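Pour une vaisselle commune dans les lieux de travail

La question peut paraître mineure au regard des dossiers qui occupent d'ordinaire les directions des services généraux. Elle revient pourtant chaque année, au moment où se préparent les budgets de fonctionnement : faut-il maintenir dans les espaces de pause une vaisselle durable, mise à la disposition de tous, ou s'en remettre aux gobelets jetables et aux tasses personnelles ? La présente tribune défend la première solution, avec les réserves qu'impose l'expérience.

Sur le site de Povance, qui accueille 300 agents, les gobelets ont été retirés en février dernier. La décision avait été précédée d'une longue période d'hésitation, pendant laquelle les deux systèmes ont coexisté sans qu'aucun ne fonctionne convenablement. Les placards contenaient des tasses dépareillées, dont beaucoup n'étaient plus réclamées, et les cartons de gobelets s'empilaient sous l'évier. Le retrait a obligé chacun à se prononcer sur des usages que l'on avait laissés s'installer.

Il en est résulté un équipement volontairement modeste. Chaque coin repas dispose désormais de quelques tasses, de couverts et d'un support à tasses posé sur la table. Ce dernier objet a suscité plus de discussions que le reste du matériel. Certains y voyaient un ornement domestique, déplacé dans un bâtiment administratif. Il convient de rappeler sa fonction : une tasse suspendue se trouve immédiatement, se remet en place d'un geste et ne disparaît pas au fond d'un meuble. Le rangement visible exerce une discipline discrète que les affichettes collées au-dessus de l'évier n'ont jamais obtenue.

Un support en bois clair à quatre branches, une tasse bleu-vert foncé, une fourchette et une cuillère jaune pâle près de deux tranches d'agrume : un coin repas n'exige guère davantage pour être accueillant. 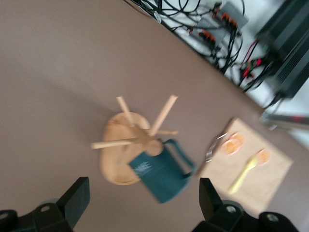
Domínguez objecte que la vaisselle commune n'est jamais tout à fait commune, qu'elle finit par reposer sur les mêmes personnes, celles qui lavent ce que d'autres ont laissé, et qu'une institution ne devrait pas compter sur leur patience pour réaliser des économies.

L'objection est sérieuse et ne saurait être écartée par un appel au civisme. Le lavage est un travail. Lorsqu'il n'est attribué à aucun poste, il est accompli par les plus scrupuleux, souvent par les plus récemment arrivés, qui n'osent pas laisser un évier encombré. Toute politique de vaisselle durable doit donc prévoir le temps correspondant, soit dans le contrat d'entretien, soit dans l'organisation du service. À Povance, ce temps figure au contrat conclu avec la société Vemeo — il y figure en toutes lettres, et non sous une rubrique générale que chacun interprète à sa guise.

Reste la tasse personnelle, que l'on présente volontiers comme un compromis. Nous y sommes moins favorables. Elle convient à celui qui occupe le même bureau toute l'année ; elle exclut le visiteur, le stagiaire et le collègue de passage, auxquels il faut bien servir un café. Elle encombre en outre les étagères après chaque départ. Lors du déménagement de l'antenne Wirkis, 57 tasses sans propriétaire connu ont dû être mises en caisse, puis données.

Nous demandons que les prochains marchés d'équipement comportent une ligne distincte pour la vaisselle commune, son rangement et son entretien, et que les modèles retenus puissent être remplacés à l'unité. Une série complète que l'on ne peut réassortir redevient, au bout de quelques années, la collection disparate dont on souhaitait se défaire. Les services qui préfèrent conserver les gobelets devraient, pour leur part, en faire apparaître le coût annuel dans les mêmes documents, évacuation des déchets comprise.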